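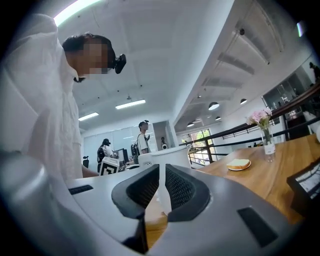
A table used for hand-held gripper work, with a fiducial cube on the counter and a slice of bread on a plate.

Colm Moriarty wrote the first version of the recording rules at Zurneo on 2 sides of paper. The current version, issued on 20/05/2024, has 7 sections and applies to anyone who picks up a hand-held gripper at the Daltstead site.

Most of it concerns what happens before recording starts. "The pads are wiped and the jaws are opened and closed fully, five times," Moriarty says. "If the closing position drifts between cycles, the tool goes back to the bench. We don't correct for it afterwards."

The fiducial marker has a section of its own. It must lie flat on one face, and once a session has begun it may not be moved. A marker that has been knocked ends the session, even if the operator believes it was put back in the same place. Moriarty accepts that this is expensive. In February the team reviewed 1068 recordings and withdrew every one in which the marker had shifted.

"People objected to that," he says. "Some of those recordings looked perfectly good. But a reader of the data has no means of knowing which ones."

Clémence Coste, who audits the procedure for Besnard, wanted the section on surroundings made stricter. Her draft asked for a plain table and a cleared background. The issued text asks for neither. Objects not used in the task may remain on the table provided they stand outside the reach zone, and glass items must be entered on the session sheet.

"I still think glass should be further back than it is," Coste says. "Reflections are one matter. Breakage is the one I would put in the rules."

On bystanders, the two agree. Faces are blurred before a recording leaves the site, and the check is made by a second person who took no part in the session. Coste would like the name of the checker recorded as well as the initials.

Food items remain unsettled. Bread changes stiffness over a long session, and the rules set no limit on how long one slice may be used. Moriarty has proposed a limit for the next issue, and Coste has asked to see the measurements first.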